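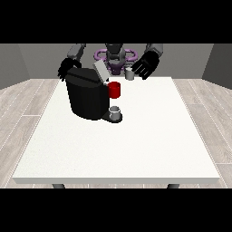
Diapo 1 — rendu 3D, robot humanoïde et machine à café

Bon, bonjour à tous ! Je me lance, j'ai 10 minutes et je parle trop, vous me connaissez.

Donc Patach, mon mod d'éclairage pour Nirstead. Au départ je voulais juste de plus jolies flaques dans le quartier du port (si, si, juste les flaques). J'y ai passé tout le mois de juillet.

Montrer la comparaison avant/après, laisser tourner la vidéo sans parler.

Le gros souci, c'étaient les ombres des feuillages. Ça scintillait de partout, et chez moi je tombais de 70 images par seconde à quelque chose d'injouable. J'ai repris le filtre de débruitage de Vina, un vieux projet à moi, et là — miracle — ça tient.

Dire un mot des retours : 181 rapports de bugs, dont une bonne moitié sur les miroirs. Les miroirs, je les déteste.

Si j'ai le temps : l'histoire du menu qui devenait tout vert. Sinon passer direct à l'installation, copier le dossier, relancer le jeu, touche F10.

Questions !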